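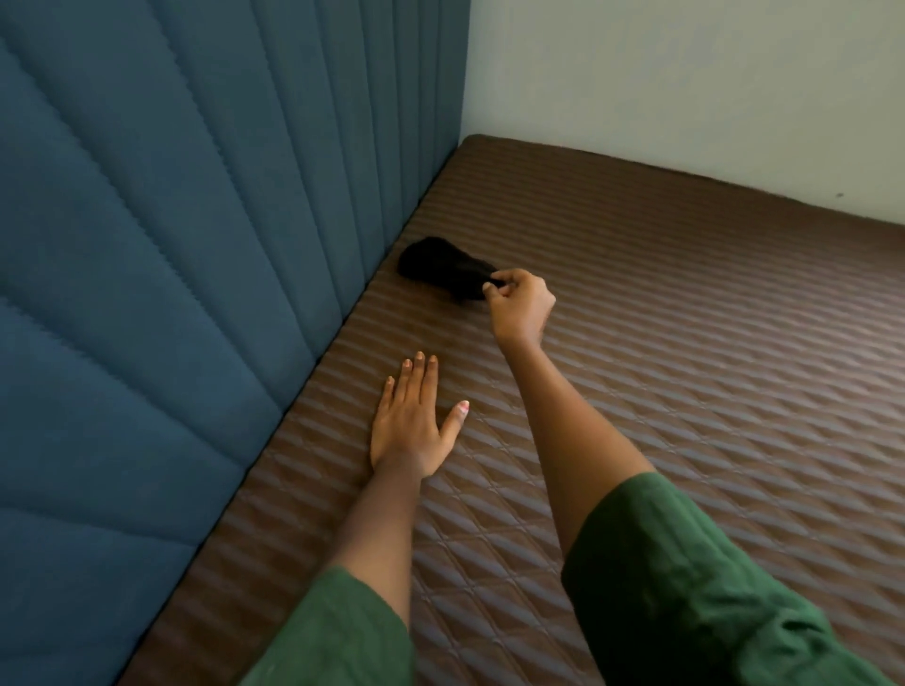
*A channel-tufted headboard in teal-blue fabric, beside a mattress with a diamond-quilted brown cover.*

A **channel-tufted headboard** is an upholstered panel, fixed at the head end of a bed, whose padding is divided by stitched grooves into long parallel ridges. It is also called a *channeled* or *fluted* headboard, and in shops that would like to charge more for it, a *vertical bolster wall*. Its stated purpose is to support the back of a person sitting up to read. Its usual purpose is to hold up a pillow while that person looks at a phone.

## Construction

The panel begins as a flat backing board, most often plywood or particleboard, to which foam is glued. In the traditional method each channel is a separate fabric tube, stuffed by hand and sewn to its neighbor. In the cheaper method a single sheet of foam is scored, and the fabric is pulled down into the cuts and stapled from behind. Upholsterers claim to be able to tell the two apart at a glance. The upholsterer Torben Oltmanns, who trained apprentices in both at his Clasville workshop, set them a blind test every February and did not publish the results.

Channels normally run straight up and down. Some designs angle the seams to make chevrons or facets, a choice that uses more fabric and gives the cutter something to complain about. A tall panel may need its channels joined partway up, and an angled seam is a respectable way of hiding the join.

## Fabric and color

Velvet, chenille and other soft-faced fabrics are the common coverings. A fabric with a nap changes shade according to which way it was last stroked, so a headboard may be several blues at once. Matching one from a swatch is a known source of grief. The Braston catalog listed 239 upholstery shades in its final edition, 2 of which the company later conceded were the same teal.

Smooth synthetics wipe clean more easily but are slippery, and pillows tend to migrate down them during the night.

## Relation to the mattress

Where the padding meets the mattress there is nearly always a gap. It collects hairpins, charging cables, bookmarks and, in households with children, crackers. Various foam wedges are sold to fill it. Tamsin Pryor's *The Furnished Sleeper* gives the gap a chapter to itself and recommends pushing the bed back.

Quilted mattress covers are often paired with channeled headboards, although the two patterns have little to say to each other. Diamond quilting holds the filling in small puffy cells and keeps it from drifting toward the foot of the bed. The channels do much the same job for the headboard, where the filling would otherwise sink to the bottom and sulk.

## Care

Dust settles in the grooves. The standard advice is a vacuum with a soft brush, worked from the top down – a two-minute job that most owners perform when moving house. Loose staples at the back can be tapped in again with a small hammer.

## See also

- Bolster
- Button tufting
- Quilting
- Slipcover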